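We use cookies to improve your experience on this site. By continuing to browse, you agree to our use of cookies. Accept | Manage preferences

3.2 Bench layout and reach

The second part of the study concerned the placement of shared items on the teaching benches at the Kotenel site. Earlier work on laboratory ergonomics has largely dealt with bench height and seating. Less attention has been given to where a pipette hangs when it is out of use, or to how far a student must lean to set down a beaker. Fakhoury and Ďurica (this volume) treat the matter briefly in connection with storage, and their terms are followed here.

Observations were made in September, before the start of regular classes, and covered 18 benches in two rooms. Each bench was fitted with a dark work surface and was set against a painted wall. Participants (n = 55) carried out a short dilution exercise twice, first with the items arranged as they found them and then with the items arranged according to the Posuvel plan. Under that plan, the pipette is hung upright toward the left of the bench, glassware is kept next to it, and tubes are placed within reach of either hand.

Reaches were recorded by an observer seated at the end of the bench. A reach was counted when the elbow was fully extended or when the trunk moved forward from the upright position. Pauses taken to read a scale were noted separately. Records from 11 participants were set aside because the exercise was not finished in the time allowed. 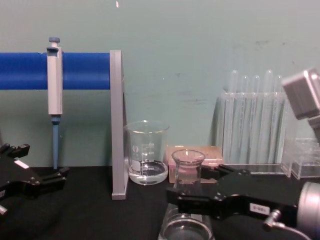 Figure 4. Pipette and beaker at the left of a bench.

Reading the volume in a beaker was the most common cause of leaning. Participants lowered the head to bring the eye level with the liquid, and those at the deeper benches also moved the trunk forward. The difficulty was greatest at small volumes. With a shallow amount of clear liquid, as in Figure 4, the level lies close to the thick base of the glass, and bright reflections gather where the surface meets the wall of the vessel. Several participants turned the beaker before taking a reading. We therefore treat turning as part of the reading task and do not count it as a separate movement.

Differences between the two rooms were small and are reported in Section 4, together with the ratings of comfort collected by Danica Ďurica after each exercise.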